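Microfiber Cloths: How I Wash Them, Sort Them and Finally Stopped Ruining Them

I went through a phase of buying a new pack of microfiber cloths every June, because by then the old ones had turned into those sad, stiff little squares that push water around the counter and leave lint all over the mirror. I blamed the cloths. Then my neighbor Konrad Sikora saw me tossing a whole stack in the trash and asked how I was washing them, and well, the answer was "with the bath towels, and a good glug of fabric softener." He winced!

So, the softener. It coats the fibers, and coated fibers can't grab dust or soak up much of anything. Dryer sheets do the same thing. If you only change one habit after reading this, make it that one. I also quit washing them with cotton, which sheds, and all that fluff goes straight into the microfiber and stays there until you're polishing a wine glass for company.

My routine now is a small load of nothing but cloths, warm water, and half the liquid detergent I'd use for clothes. No bleach. If they've been used on something greasy (the range hood, the oven door) I soak them first in the utility sink with a squirt of dish soap and leave them there while I make dinner. Then I swish them around, wring them out and put them in with the rest.

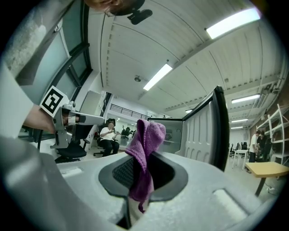 Color sorting is what saved my marriage, or at least saved my glassware from whatever had been on the bathroom floor. I give every room its own color and I don't bend on it. Blue is for windows and mirrors, yellow is for the kitchen, green is bathroom only, and a purple cloth like the one in the photo is for dusting, so it never touches grease or cleaner. When a color gets too ratty for its room it goes to the garage and gets its corner snipped, and after that it's for bike chains and muddy boots and doesn't come back in the house.

Folding matters more than I thought, too. If you fold a cloth in half and then in half again, you get a bunch of clean faces out of it, and you just flip to a fresh one when the first gets grubby. I used to wad it up in my fist and smear the same dirt from one end of the bookcase to the other.

For drying, I use a rack on the back porch if it's nice out — otherwise it's the dryer on low, by themselves. High heat is hard on the fibers. I cooked a set of three that way and they came out feeling like the scratchy side of a sponge.

Got some that are already gunked up with softener? Try this before you give up on them. Soak them overnight in warm water with a little dish soap, rinse until the water runs clear, then wash as usual and air dry. It brought back most of mine. A couple were past saving and went to the garage pile.

One last thing — check the label if you're using them on a TV or a coated pair of glasses, and shake the cloth out first. A bit of grit in there will scratch, and I have the sunglasses to prove it.

Recent posts
Getting Candle Wax Out of a Tablecloth
The Junk Drawer, Round Three
Why My Dish Towels Smelled (and What Fixed It)
Cleaning Window Tracks With an Old Toothbrush
Jae-hoon Cho's Trick for Sticky Jar Labels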